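Itasstead Community Board > Around Town > Knitted sleeves on the Harard Street railings

14 comments
2 shares

lindiwe_s
Does anyone know how long the knitting stays up on the Harard Street footbridge? The council page says "until further notice", which in this town has been known to mean a decade. I walked over it this morning and the mustard section near the library end has started to sag like old socks.

prikance_pete
It went up for the spring fair, so I assume it comes down after the spring fair. The spring fair was 2 weeks ago. Draw your own conclusions.

Maja K
I knitted part of the mustard section, thanks Lindiwe. It was perfectly taut when it went on. Then it rained for most of a week and wool did what wool does.

We were told the end of November. I have that from Stanisława Głowacki, who organised the whole thing and answers her phone, unlike the council.

lindiwe_s
Sorry Maja! The colour is lovely. It's the posture I was querying.

old_harard_rd
Unpopular view, but I'd take it down now. I use that handrail. My hand wants cold steel, and what it gets is a damp cardigan. There was also a pompom at hip height that came home with me on my coat zip.

Leszek A
@old_harard_rd which colour pompom? We're missing a green one.

old_harard_rd
Green. It's in the letterbox at number 2 if you want it.

wilczynska_fan
I don't mind the railings but can we talk about the $300 grant? I'm told that's what it cost the ratepayer. For $300 you could repaint the rail and have change for a sausage.

Maja K
You could not repaint that rail for $300. You couldn't get a bloke to come and look at that rail for $300. The grant covered yarn and cable ties, and most of us still used our own yarn because the stuff that arrived was a shade of beige I would describe as municipal.

Leszek A
To be fair to the council they did put the notice up in both the library and the pool foyer. In very small type, behind the aqua aerobics timetable, but it was there.
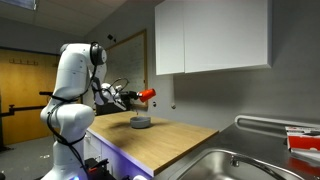
And if the worry is the handrail, we've already said we'll unpick the top strip and leave the uprights covered. It's an afternoon's work for anyone with scissors. Bring your own, mine have gone the way of the green pompom.

prikance_pete
That's dangerously sensible. Are you sure you're from here?

old_harard_rd
I'd be happy with that. I'd still prefer none of it, for the record, but I'd be happy with that.

wilczynska_fan
So is there a date or isn't there?

Maja K
End of November, same as it was nine comments ago. Stanisława is checking whether the top strip can come off before then – I'll post when she rings back.

lindiwe_s
I've got scissors. I'll do the mustard bit, seeing as I started it.

Maja K
You'll do the beige.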